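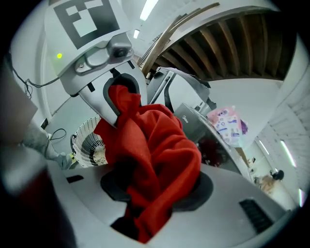
Início | Documentação | Manutenção | Dados | Contato

# Pinça manual Brakik: montagem, limpeza e reparo

Este README acompanha o conjunto de gravações "Gurnus" e reúne o que é preciso para manter a pinça em condições de uso. A descrição dos arquivos está em `DADOS.md`.

## Conteúdo

- `calib/`: parâmetros da lente, um arquivo por unidade
- `marcadores/`: folhas para impressão dos marcadores
- `registro.csv`: trocas de peças e ajustes
- `sessoes/`: 249 sessões de manipulação de tecido

## Antes de ligar

1. Passe pano seco na lente. Não use álcool.
2. Confira o parafuso do módulo da câmera. Se houver folga, aperte à mão e refaça a calibração.
3. Verifique se o marcador está plano e sem cantos levantados.
4. Ligue e espere o LED verde ficar fixo. Piscando, a unidade ainda não sincronizou o relógio.

## Borracha dos dedos

A borracha preta dos dedos gasta primeiro na ponta. Com pano, o desgaste aparece como escorregamento nas dobras mais grossas. Troque a cada 900 ciclos, ou antes, se houver corte visível.

Para trocar: desligue, solte a borracha pela base, limpe a cola antiga com espátula plástica e cole a nova sem esticar. Deixe prensada por 9 horas. Peça de reposição: Fakir 805.

## Fiapos

Tecido solta fibra, e a fibra entra no mecanismo. Aspire as aberturas no fim de cada turno. Ar comprimido empurra o fiapo para dentro e não deve ser usado.

## Problemas conhecidos

- Marcador não detectado: em geral é reflexo das lâmpadas do teto. Use impressão fosca.
- Abertura medida diferente da real: marcador recolado fora de posição. Refazer `calib/`.
- A unidade reserva, vinda da oficina de Bombridge, fecha com atraso. Não usar em gravações até trocar a mola.

## Responsável

Rokeya Pramanik. Última revisão em dezembro. Anote toda intervenção em `registro.csv`, inclusive as que não resolveram.

Imprimir | Enviar por e-mail

© Gurnus | Fale conosco | Voltar ao topo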